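Kitchen counters, week whatever

Apr 18, 2025

Quick one tonight, I have to be up early and the dishes are still in the bathtub. Yes the bathtub.

So. The counters. We finally picked. After going back and forth since September, after driving out to Biltdale twice to look at the same slab under the same bad lights, we went with the plain one from Jukden. The quote was $2634 with the sink cutout and hauling the old top away. More than I wanted. Less than the Disstead place, which wouldn't even give me a number over the phone.

Things I wish I'd written down at the start:

Measure the depth at both ends. Our back wall bows. I measured in the middle like a genius and had to call them back and they were nice about it but you could hear the sigh.

Ask what the backsplash lip costs. It was extra, 90 bucks. We skipped it and I'm going to tile instead, probably, some day. Maybe summer.

Deposit was $300 and you don't get it back if you change the color after they cut. Fair enough. I did lie awake over the color though.
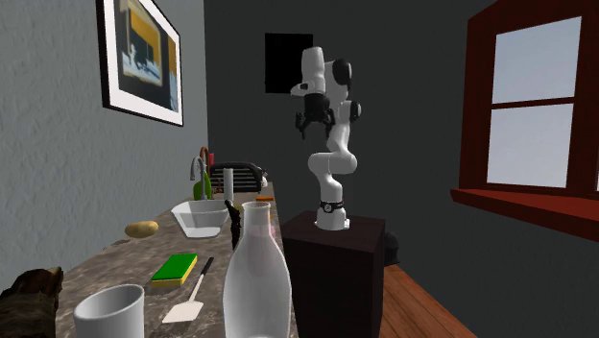 The layout

Mostly staying the same. I wanted to move the stove and my husband did not want to move the stove, and the gas guy sided with him, so the stove stays. What we are doing is losing the skinny cabinet by the fridge. It held cookie sheets and a fondue set. That gives me a longer run of counter on the left where I do all my chopping anyway – I'm left handed and the old setup had me elbowing the wall for years.

Drawers instead of doors on the bottom. Everybody I asked said drawers. My mother said doors but she also keeps her flour in the oven.

Food in the meantime: a lot of Thepsuriya takeout. The green curry, the flat noodles, the curry again. They know my voice now. I also made rice in the laundry room and it was fine, a bit dryer-sheet smelling.

Still to do: faucet, paint, find the box with the can opener in it. The installers come in 2 weeks if the slab isnt delayed. I'll post again when theres something on top of those cabinets besides plywood and mail.

Ok dishes.

3 comments

tubdishes4ever: We did the bathtub thing for a whole winter. Put a towel down first, saves the glasses.

marnie_k: What did you end up doing about the bowed wall? Ours is the same and they want to scribe it.

Reply from the author: scribing it! included in the price, so make sure you ask

Contact | Copyright 2025, all rights reserved | Back to top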